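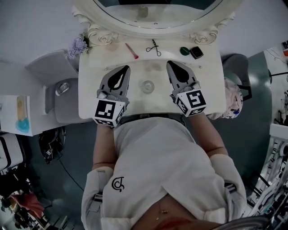 Ground Check, Burkdale Oval

May - by Lizelle Sibiya
Filed under: Club News / Match Day / Grounds

1. Goal post padding, 4 posts. PASS. One pad is on upside down, so the sponsor now reads best from a handstand.

2. Boundary line. PASS. Straight enough if you've been to Werville.

3. Turf, center square. FAIL. Two holes, both ankle-sized. Erhan Güneş to fill before Sunday.

4. Fence, scoreboard side. PASS with comment. Loose wire taped down. Same tape as last year.

5. Stretcher and first aid kit. FAIL. Stretcher fine. Kit holds 20 safety pins and no ice packs.

6. Gate lock. PASS. Code is still 803 - please stop writing it on the gate.

Recheck items 3 and 5 with Ye-rin Han before warmups.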